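4. Malvorlagen ausdrucken und als Heft zusammenstellen

In diesem Abschnitt wird beschrieben, wie Sie mit Zokero einzelne Ausmalbilder drucken oder mehrere Bilder zu einem Heft verbinden. Voraussetzung ist ein eingerichteter Drucker (siehe Abschnitt 2).

4.1 Ein einzelnes Bild drucken

1. Öffnen Sie die Sammlung und wählen Sie links eine Mappe, zum Beispiel "Bauernhof" oder "Fahrzeuge".
2. Klicken Sie das gewünschte Bild einmal an. Die Vorschau erscheint rechts.
3. Wählen Sie unter "Linienstärke" den Wert Fein, Mittel oder Kräftig. Für Kinder unter vier Jahren eignet sich Kräftig.
4. Stellen Sie die Skalierung auf 100 Prozent. Bei "An Seite anpassen" verschiebt sich der Rand, und die Namenszeile wird unter Umständen nicht mitgedruckt.
5. Klicken Sie auf "Drucken".

Hinweis: Die Vorlagen sind reine Schwarzweißbilder. Schalten Sie im Druckertreiber auf Graustufen um, sonst mischen manche Geräte das Schwarz aus den Farbpatronen.

4.2 Papier

Normales Kopierpapier reicht für Bunt- und Wachsmalstifte. Für Filzstifte und Wasserfarben nehmen Sie Papier ab 120 Gramm und legen es über den Einzelblatteinzug ein. Sehr glattes Fotopapier ist ungeeignet, der Stift haftet darauf schlecht.

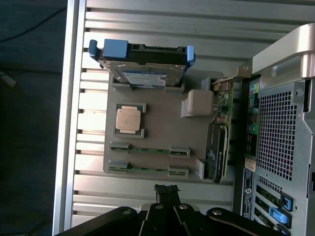

Achtung: Tintenstrahldrucke vor dem Bemalen mit Wasserfarben mindestens 10 Minuten trocknen lassen. Manche Tinten verlaufen trotzdem -- drucken Sie im Zweifel zuerst ein Probeblatt.

4.3 Mehrere Bilder als Heft

1. Markieren Sie die Bilder mit gedrückter Strg-Taste. Ein Heft kann höchstens 40 Bilder enthalten.
2. Wählen Sie "Datei", dann "Heft anlegen".
3. Ziehen Sie die Bilder in die gewünschte Reihenfolge. Leere Rückseiten fügt das Programm selbst ein, damit nichts durchfärbt.
4. Geben Sie auf Wunsch einen Titel für das Deckblatt ein. Bleibt das Feld leer, wird nur der Rahmen gedruckt.
5. Wählen Sie die Bindung: "Heften links" oder "Lochen". Bei beiden bleibt ein breiterer Rand frei.
6. Drucken Sie das Heft oder speichern Sie es als PDF.

4.4 Eigene Zeichnungen umwandeln

Eingescannte Zeichnungen lassen sich über "Bild importieren" in Umrisse umwandeln. Die längere Seite sollte etwa 2000 Pixel haben. Größere Bilder werden verkleinert, bei kleineren wirken die Linien stufig.

Mit dem Regler "Details" legen Sie fest, wie viele Linien übrig bleiben. Offene Flächen zeigt das Programm rot an -- schließen Sie diese mit dem Stiftwerkzeug, bevor Sie das Bild in der Mappe "Eigene" ablegen.

Weiter mit Abschnitt 5: Mappen sortieren und löschen.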